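Hovby 접착식 벽지 롤 (딸기 무늬)

재입고 됐습니다. 봄에 품절된 뒤로 문의 많았던 그 무늬. 이번 물량도 넉넉하진 않아요.

폭 45cm, 길이 8m 한 롤. 뒷면 이형지 벗겨서 바로 붙이는 타입이고 풀 필요 없음. 무늬 반복이 커서 이어붙일 때 여유분 꼭 잡으세요. 작은방 한쪽 벽이면 보통 2롤. 애매하면 치수 적어서 문의 주시면 계산해 드림.

색상은 분홍 바탕 한 가지. 하늘색 바탕은 단종입니다, 다시 안 들어와요.
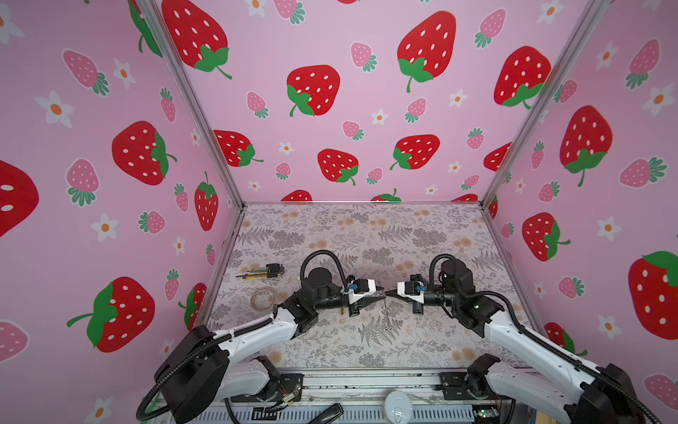 붙이는 면은 먼지랑 기름기 먼저 닦고 완전히 말린 다음에. 실크벽지 위 가능, 합지 위는 뗄 때 찢어질수 있음. 페인트 벽은 칠한지 한 달 넘은 곳만. 욕실, 가스레인지 바로 옆은 비추천.

위에서부터 조금씩. 이형지 한 번에 다 벗기지 마세요, 서로 들러붙으면 못 씁니다. 기포는 마른 수건으로 가운데서 바깥쪽으로 밀면 되고 그래도 남으면 바늘로 콕. 모서리는 드라이어 미지근한 바람 쐬면서 누르면 잘 꺽입니다. 콘센트 커버는 빼고 작업하는게 깔끔.

재단은 이형지 뒷면 눈금 보고. 눈금선 2cm 간격이라 자 없어도 웬만큼 됩니다. 칼로 하실 분은 칼날 자주 갈아주시고, 가위는 날이 얇은 게 편해요.
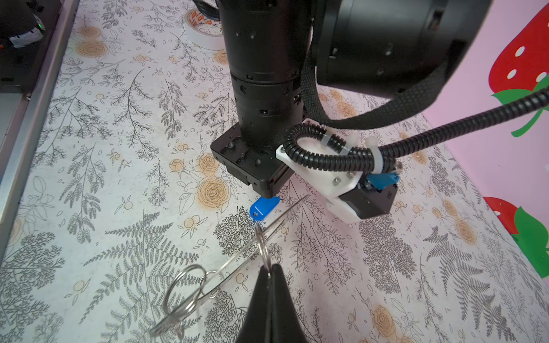
Puspita Ngau 님 후기: 저는 가위로 하다가 긴 쪽은 결국 칼로 바꿨어요. 눈금 있어서 삐뚤어지진 않았고요. 무늬 맞추느라 한 롤 더 주문했는데 남은 걸로 서랍 안까지 발랐습니다. 냄새는 하루 지나니 거의 없네요.

후기 감사합니다. 냄새는 창문 열어두시면 더 빨리 빠져요.

같이 많이 찾는 것: Zuker 밀대, Després 모서리 몰딩 (흰색, 16개입). 몰딩은 따로 배송되니 주문서 확인해 주세요.

배송은 입금 확인 다음 영업일 출고. 롤이라 접어서 못 보냅니다, 긴 상자로 가요. 도서산간 추가 운임 있음. 제주도 마찬가지.

교환 반품은 비닐 뜯기 전까지만. 재단한 제품 안 됩니다. 화면이랑 실제 색 조금 다를 수 있고 생산 시기 다르면 색 차이 나니까 한 벽에 쓰실 분은 한번에 주문하세요.

대량 구매, 샘플 신청은 게시판에 글 남겨주시면 Danang Yusof 가 답변 드립니다. 샘플은 손바닥만한 조각이라 무늬 전체는 안 나와요.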